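Werkstatttisch, zweiter Anlauf

Im Februar habe ich angefangen, den Tisch im Hinterzimmer freizuräumen. Er ist aus hellem Holz, 153 Zentimeter breit, und war seit dem Umzug vor allem Ablage. Darauf lagen Schrauben in Joghurtbechern, zwei Rollen Kabel, der Karton vom Drucker und ein Stapel Schleifpapier, der sich an den Rändern schon gewellt hatte. Gearbeitet habe ich derweil am Küchentisch und jeden Abend alles wieder weggepackt.

Ich hatte das im letzten Jahr schon einmal versucht. Damals habe ich die Sachen vom Tisch in Kisten geräumt und die Kisten unter den Tisch gestellt. Nach vier Wochen war alles wieder oben, weil ich für jede Kleinigkeit auf die Knie musste. Diesmal habe ich mir erst überlegt, was überhaupt auf dem Tisch passieren soll, und das ist eigentlich nur eine Sache: gedruckte Teile nacharbeiten und zusammenbauen. Löten mache ich weiter am Fenster, gesägt wird im Keller.

Der Anlass ist ein Drehteller, der bei mir unter dem Namen Tirik läuft. Er soll später eine Lampe tragen, die sich auf dem Regal in beide Richtungen drehen lässt. Der Teller besteht aus mehreren Ringen, die übereinander verschraubt werden, und die Ringe kommen alle aus dem Drucker. Ich habe mit dunkelgrauem Material angefangen und bin dann auf Grün umgestiegen. Auf Dunkelgrau sehe ich bei Lampenlicht keinen einzigen Grat.

Zum Entgraten habe ich anfangs eine kleine Feile genommen. Das geht, dauert aber lange, und in den Senkungen kommt man mit der Feile nicht um die Kante. Inzwischen nehme ich für die äußeren Ränder ein Cuttermesser und für die Löcher einen Senker, den ich mit der Hand drehe. Beim Messer kommt es auf die Klinge an. Sobald sie nicht mehr richtig schneidet, zieht sie den Kunststoff mit und hinterlässt helle Streifen. Ich breche deshalb nach jedem größeren Teil ein Segment ab und werfe es in ein leeres Marmeladenglas mit Deckel. 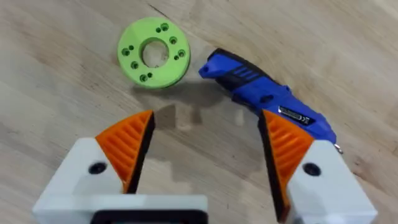
Die Löcher waren beim ersten Entwurf zu eng. Gezeichnet hatte ich sie genau auf Schraubenmaß, und der Drucker macht sie bekanntlich etwas kleiner. Ich musste jedes nachbohren, und bei einem Ring ist mir dabei der Rand ausgebrochen. In der neuen Zeichnung habe ich ringsum etwas zugegeben, jetzt fallen die Schrauben fast von selbst hinein. Beim Verschrauben ziehe ich immer über Kreuz an und erst ganz am Schluss fest, sonst verzieht sich der Stapel und der Teller läuft später schief.

Den Rest des Zimmers habe ich nach und nach erledigt. An die Wand kam eine Leiste mit Haken für die Zangen. Die Schrauben liegen jetzt in einem Sortimentskasten von Lader, den ich gebraucht gekauft habe. Er hat acht Fächer pro Lade, und eine Lade klemmt. Ich habe die Führung mit Kerzenwachs eingerieben, seitdem geht es einigermaßen. Beschriftet ist bisher nur die obere Hälfte. Für die untere fehlt mir noch eine Einteilung, da liegt alles, was ich aus alten Geräten ausgebaut habe - Federn, Klammern, Unterlegscheiben in Größen, die ich nie gekauft habe.

Die Tischplatte selbst habe ich nur abgewischt und zweimal mit Hartöl von Belay behandelt, jeweils abends dünn aufgetragen und nach einer Viertelstunde abgerieben. Eine Schneidmatte hatte ich auch, die ist aber wieder in der Schublade gelandet. Sie wellt sich in der Mitte, und kleine Teile rutschen darauf weg. Wenn ich wirklich etwas durchschneiden will, lege ich ein Stück Pappe unter. Ein paar Kratzer wird die Platte trotzdem bekommen, damit kann ich leben.

Beim Sortieren habe ich auch die alte Küchenwaage aus der Wohnung in Gomau wiedergefunden. Mit ihr wiege ich jetzt die angebrochenen Filamentrollen, bevor ich einen langen Druck starte. Eine volle Rolle mit Spule kam auf 1005 Gramm, der Hersteller der Spule gibt deren Leergewicht leider nicht an. Ich habe mir das Gewicht von einer leeren notiert und mit Bleistift innen an die Schranktür geschrieben.

Offen ist noch das Licht. Die Deckenlampe sitzt hinter mir, und ich arbeite dauernd im eigenen Schatten. Eigentlich wäre dafür die Lampe mit dem Drehteller gedacht, aber der braucht noch zwei Ringe und ein Lager, das ich erst bestellen muss. Bis dahin klemmt eine alte Schreibtischlampe am Regalbrett.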